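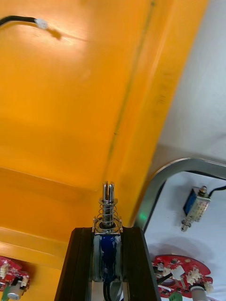 4.3 Comparing two grippers with the solenoid test

Use this test when you want to decide between the Kovance and the Winum finger sets for small metal parts. The part for the test is a push-pull solenoid with a blue coil. It is a good part for comparing, as the metal bracket is shiny and the plunger with its spring must not be touched by the fingers.

Before you start, finish the wrist camera set-up in section 4.2. Keep the same camera position for both finger sets.

1. Mount the first finger set and tighten the 2 screws by hand.
2. In the Prosau controller, open the Gripper page and choose the profile with the name of your finger set.
3. Set the closing speed to the lowest value. You can raise it later, but only between two complete runs.
4. Place the solenoid on the white work surface. Lead its wires away from the fingers.
5. Close the gripper on the metal bracket. The plunger must point away from the gripper, as in the picture at the start of this section.
6. Look at the camera view. You should see both fingers and the whole plunger with its slotted tip. If the spring is hidden, open the gripper and take the part again a little lower.
7. Hold the part for 3 minutes and save the view at the start and at the end. Compare the position of the tip in both.
8. Repeat steps 4 to 7 until you have 6 runs, then change the finger set and begin again from step 1.

CAUTION: Do not connect the solenoid to power while it is between the fingers. The plunger can move suddenly.

CAUTION: Keep spare circuit boards out of the path of the arm. Their connectors stand up from the board and can be caught by a finger.

Note: Bright spots on glossy orange plastic can disturb the automatic exposure. Set the exposure by hand — the same value for both finger sets — and write it in the test sheet.

Note: The Nasrallah adapter plate makes the fingers sit further forward. If you use it, repeat section 4.2 first.

After 500 closings, check the finger pads for wear before you compare new results with old ones.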